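Soltgate's second beta closed in April with 2,851 players, and the studio has spent the weeks since then taking apart its stamina system. The game is a cooperative action title in which two players climb a flooded dam, floor by floor, carrying whatever they need to repair it. Akinyi Rashidi is lead systems designer. Achilleas Spanos writes the physics and network code.

Rashidi says the old stamina bar was doing three jobs and did none of them well. It limited sprinting, it limited climbing, and it set how much a player could carry.

"People would empty the bar on a ladder and then drop a generator at the top because the carry check used the same number," she said. "They read it as a bug. The code was working as written, so we had to fix the rule."

The new build splits the system in two. Sprinting and climbing still draw from one pool. Carrying is now governed by weight alone, with a hard limit of 15 units per player and a shared limit when both players hold the same object. Rashidi said the shared limit is less than double the single limit, so that two players hauling one pump are slower than two players hauling separate parts.

Spanos had to rewrite how shared objects are simulated. In the first beta, the host's machine owned every object and the second player's inputs arrived late. On a poor connection, the carried item would swing toward the host and pull the guest off ledges.

"We now pass ownership back and forth depending on who is higher on the slope," Spanos said. "It is not an elegant rule, but it can be predicted, and testers stopped falling."

The change has a cost. When ownership passes during a jump, the object can snap a short distance on one screen. Spanos said the snap is hidden by blending positions over several ticks, and that he would like to bring it down further before release.

The enemy list is also shorter. Karras, the armored crab that guards the Grerkdale spillway, now has one attack pattern per phase. Rashidi said the original version mixed its patterns at random and that players learned nothing from losing to it. The beta logged 302 clears of the fight, most of them on the easiest setting. She wants that spread across all the settings before the difficulty names are locked. 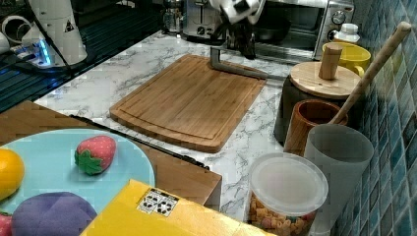 Grip is the part of the design that both of them kept returning to. Every surface in Soltgate has a friction value and every object has a set of hold points, and the hands choose the nearest pair. Spanos said flat, heavy things are the hardest case. He gave a wooden cutting board as his example, the sort with rounded corners and a shallow groove just inside the edge. "The groove looks like a hold to the solver," he said. "A person would take the thick edge. So we tag the edge by hand and tell the solver to ignore the groove." The team has tagged most of the props in the Tisley chapter this way, and the rest use a default box.

Rashidi does not expect players to notice the tagging. She does expect them to notice the inventory, which has been cut to a belt and one back slot. Tools stay on the belt when a player falls. Anything in the back slot comes loose and can be picked up by the partner, who may not have room for it.

Cross-play will be available at launch, with voice chat off by default. Saves belong to the pair, and a replacement partner can join at any completed floor. A third beta is planned, limited to the Tisley chapter and the lower spillway. Spanos said its main purpose is to measure ownership changes under load.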